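Search this site Enter keywords Go

Progress report to the Buzatu Fund
Hand-held gripper work at Cukden, second period
Prepared by Mesfin Teshome, Friday, July 4, 2025

Dear friends at Buzatu,

Thank you for your patience with this report, which I wanted to write properly and so have written slowly. You asked last time for less about the equipment and more about the people who use it, and I have tried to keep to that, though you know how I am once I get going. The kitchen sessions are now the heart of our work, so I will start there.
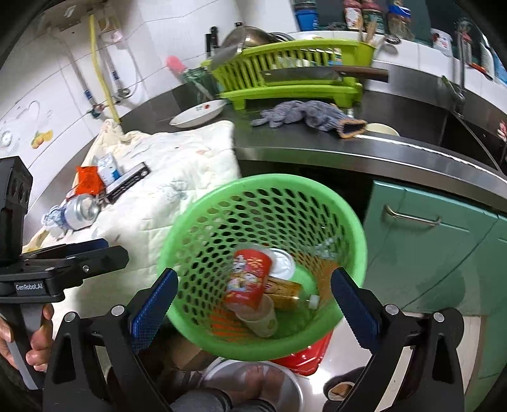
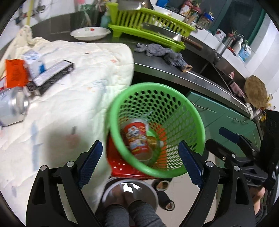
Kitchen session: the green basket and the gripper, seen from the gripper's own camera both times.

What we have done

Your grant paid for 1000 recorded kitchen tasks by the end of October. We stand at 406, and the pace is picking up nicely. The tasks are ordinary ones: moving a basket, sorting what is in it, clearing a counter, putting dishes away. Our housekeeping staff do each of them holding the grippers, and the recordings go to Stetow, who use them to train the arm that will one day take over the fetching and carrying at our Heter building.

We decided early on to leave the kitchens as we find them. A tidy counter would be easier to work at, but the arm will have to manage with cloths, packets and a drying rack full of dishes, and so our people record with all of that in place. Stetow did send back a batch from the spring where the basket filled too much of the view, and we redid those in June.

What it changes for the staff

This is the part I have thought about most. When we began, several of the housekeepers asked me straight out whether they were teaching a machine to take their jobs, and I did not have a good answer ready. Since then we have put it in writing that no hours will be cut at Heter through the life of this grant, and that recording time is paid at the higher training rate. That helped a great deal - more than any of my speeches did, I am sure!

The work itself is a different kind of tired. Cleaning is hard on the back and knees, and recording is hard on the wrists and on one's patience. We now stop for ten minutes in every hour, and nobody records two days running. The staff have also started writing the task lists themselves, and they are better at it than we were. They know which jobs come up every day and which only look important from an office.

Money

We have spent 3874 dollars in this period, nearly all of it on wages. One item was not in the budget, 400 dollars for wrist supports and a second set of finger pads, and I would be grateful if you could approve it after the fact.

Still to do

The Heter staff have asked to see the arm before it arrives in their building, and I have written to Stetow to arrange a visit. We also need to settle who looks after the grippers between sessions. I will send the next report in October, with the wage sheets attached this time.

With warm thanks from all of us,
Mesfin Teshome
Cukden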